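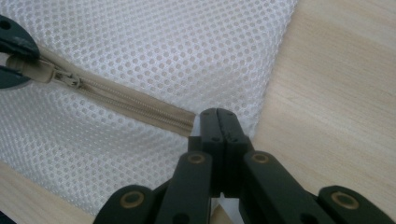 *White mesh and a beige zipper.*

I moved to Skundunham in December, and one of the first things I had to learn was how to wash my clothes outside my home. In my country every apartment has a machine. My building has none, so I walk to the laundromat on Ziltby Street with a blue bag on my shoulder.

In the beginning I was shy there. I did not understand which machines take coins and which take the card, and I lost 20 minutes reading the instructions on the wall. The small machine runs for 26 minutes. The dryer runs for 17, and for thick towels you must pay a second time.

Now I like this hour of my week. I bring a book, but I read very little of it. Mostly I listen to people talk, and it has helped my English more than the evening course, for which I paid 280 dollars. From the laundromat I learned "lint", "to hog a dryer" and "delicates", a word I still find too elegant for socks.

Mesh bags I also discovered late. My mother washed wool by hand and did not trust any bag. I still do my gray sweater in the sink, as she did, and dry it flat on a towel beside the window.

Next week the laundromat is closed for new floors, so I will try the one near Muñoz Bakery. It is farther, but I can buy bread while I wait.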